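Can an arm tidy a table yet?

Clearing a table is the chore I keep going back to, since it contains most of what makes housework hard for a machine: mixed objects, no fixed positions, and a container that has its own opinion about what fits. I spent most of November on it with a single arm, a two-finger gripper and a green plastic tray.

The setup is deliberately dull. White table, wrist camera, tray on the left. The wrist view gives the policy both fingertips and whatever lies near them, and very little else.

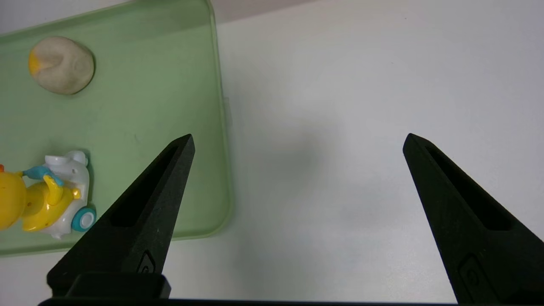 Rigid objects with a clear edge are close to solved at this scale. Over 103 attempts the arm completed the requested move 73 times. Of the 30 failures, 11 were bad grasps on the toy with the teal wheel, where the fingers closed on a curved surface and slid off. Dough is a different problem. It can be picked up, but the grip force that holds it also reshapes it, and the next attempt starts from a new object.

Uliana Palamarchuk asked me why I don't use suction. On a banana, maybe. On dough I would spend the evening cleaning the cup.

A fuller tray changes the numbers more than a harder object does. With a banana lying diagonally and a cube behind it, the approach angles for everything else shrink, and the planner gets slow — almost 30 seconds for one pick in the worst case.

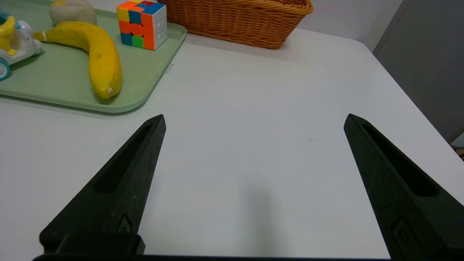
What I would pay for

Braulio Montes runs packing at Premstead and wants an arm that sorts returns into bins. That is nearer than the kitchen. His bins stay where they are bolted, and a dropped item costs him one more cycle.

At home the tray moves whenever somebody wants the table. I shifted ours by a hand's width between runs and had to redo the calibration twice before the grasps lined up again.

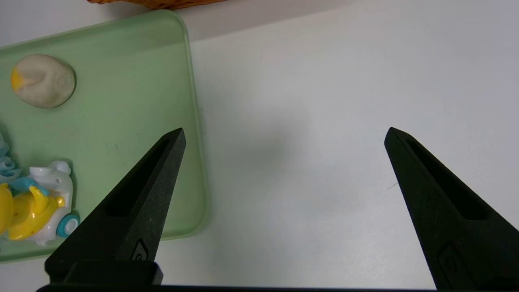 Wrist-only vision is part of the trouble. I have a fixed overhead camera on order and will rerun the same list of moves with both views, dough included. Rocío Meléndez has offered her kitchen table for the round after that.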